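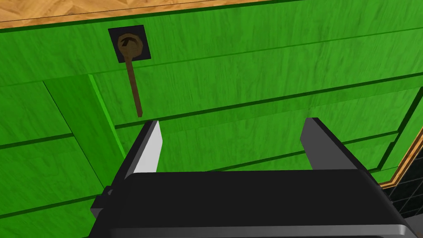

Naledi Steyn
Go for it! Bright green is a joy to cook in, and I say that as someone who lived with magnolia for far too long. My one plea is to prime it properly. The paint shop will tell you their stuff sticks to anything and it doesn't, especially near the hob.

Posts: 204

mossy_mags
Thank you Naledi!! I'm the one who started this off on the other board and it got moved here, so for anybody new: old kitchen, solid units, nothing wrong with them except the colour, and I've fallen head over heels for a proper loud green. Not sage. Everyone at work has sage. The quote for new doors was £3000 and I nearly dropped the phone, so it's paint or nothing. I have the whole of June free to do it in.

Shade is Laneo 712 if anyone has used it? I've got a sample pot and have done the inside of a drawer front so I can open it and grin.

Ans Stevens
I'll be the grump. I had a green kitchen in the Girkbridge flat and was sick of it inside a year. It looks wonderful in the morning and at night under warm bulbs it goes the colour of pond. Paint a big piece of lining paper, stick it up and look at it at 9pm before you commit to every door in the room.

mossy_mags
Ooh, good tip about the lining paper, doing that tonight. I do love a pond though Ans!

Naledi Steyn
Bulbs are cheap, Ans. I changed mine to a cooler white and the green stopped going murky straight away.

Ans Stevens
Cooler white in a kitchen is like eating your tea in a dentist's. Each to their own.

plinth_charming
Can I put in a word for the worktop? Strong green loves wood next to it. Ours is oiled beech and the two together make me happy every single time I put the kettle on. I'd leave the worktop alone and spend the money on decent brushes and a little foam roller. Also number your doors on the back with masking tape as they come off, and the hinges go in a labelled sandwich bag with each one. I didn't and it took me a whole evening to get them back so they'd shut.

mossy_mags
Masking tape is on the list. Has anyone got a view on handles? I was thinking dark ones against the green, long enough to get your whole hand round.
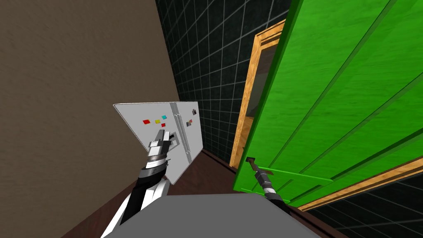 How long should I leave the last coat before the doors go back on?

Leave it 6 days if you can bear to. It feels dry the next morning but it's still soft underneath, and a door that rests on its frame will stick and pull a strip off when you open it. Little felt pads help too.

mossy_mags
6 days of eating cereal out of open cupboards, I can manage that. Cheers plinth!

Ans Stevens
I'd say longer, a fortnight, if it's an oil-based one. And I'd spray rather than roll. You'll see every bobble from a roller on a colour that strong.

plinth_charming
Disagree, sorry! Thin coats, a very fine roller, and sand between each one. Spraying a fitted kitchen means a day of taping plastic over everything you own, and I still found green dust on the cat's bowl.

Naledi Steyn
Roller here as well. I used Stikeck primer under mine, two coats, and it's taken a lot of knocks from saucepans. Black handles get my vote too, mine came from Magagula and they're lovely and chunky.

mossy_mags
Lining paper is up, it's gone nine, and Ans, it IS a bit pondy. I love it even more. Sugar soap tomorrow, first door off by lunch!

Ans Stevens
Well, I tried. Put a picture up when you've done the drawers.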